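Open day talk, 2 o'clock slot, Clindach building, ground floor
Speaker notes, Akash Semwal. Kyu-ri Wang runs the table.

Before starting
Check the clip-on mic. Ask people at the back to come forward, there is room along the side wall. Phones on silent. Photos are fine, flash is not, it bothers the cameras on the table.

Opening (keep it short)
Welcome. I'm Akash, I look after the two-arm table. Kyu-ri is at the keyboard and will be running things while I talk. We have been doing open days since the group moved into Clindach, and this is the first one where visitors get to see the arms move instead of a poster of them.
Ask: who has used a robot vacuum? Usually most hands. Who has seen an arm work up close? Usually two or three.

What we work on
The project is called Dratano. We want a pair of arms to pick up small, everyday things and put them where they belong. People do this all day without thinking about it. For a robot it is slow and it goes wrong a lot.
The hard part is variety. A factory arm picks up the same part from the same spot every time. We put objects down any way they land, and the arm has to deal with it.
Our partner on the software side is Ullum. They build the program that turns recorded motions into something the arms can repeat. Don't go into the details unless somebody asks.

How it learns
A person moves the arms through the task by remote control. We record the camera views and the joint positions. One run from start to finish is one recording. For the task today we have 410 recordings. The goal is 1000 before we train the next version.
Mention that the work is repetitive. New students get a half day of practice before we keep any of their recordings.
If there are kids in the group, skip the next part and go straight to the demo.

Why two arms
One arm can do most simple pick-ups. Two arms let you hand things over, hold something steady, or reach a spot that is awkward from one side. The cost is that they can get in each other's way. Most of our stopped runs in February came from one arm waiting for the other. We changed the start positions after that and it got better.

Demo
Hand over to Kyu-ri. She says what the task is, then starts.
Point at the big screen. The view on it comes from the small camera at the wrist of one arm, so visitors see the job from the gripper's side. The fingers are always in the picture, with the other arm on the far side of the table.
Stay behind the tape. Kyu-ri has the stop button and she will use it if anyone leans in. 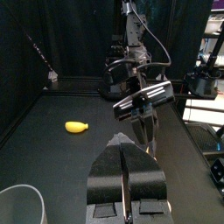 Don't talk over the first run. People want to watch. On the second run, explain that the speed is set low on purpose for visitors. If the arm misses, let it try again and say so plainly. Three misses in a row and we reset by hand.
While Kyu-ri resets, take one question from the room.

Questions that come up
Is it thinking? No. It is matching what the cameras see to motions it was trained on.
What if you use an object it has never seen? Sometimes it works. Soft things are worse than hard things.
How much does it cost? Give the range on the handout and move on.
Will it be in homes? I don't know when. There is a lot of work left on safety and on speed.
Can I try it? Yes, after the 3 o'clock slot, one person at a time, Kyu-ri supervising. Sign the sheet by the door.

Close
Thank Kyu-ri. Handouts are on the chair by the exit. The next stop on the tour is upstairs, follow the green arrows. Turn the mic off before walking out.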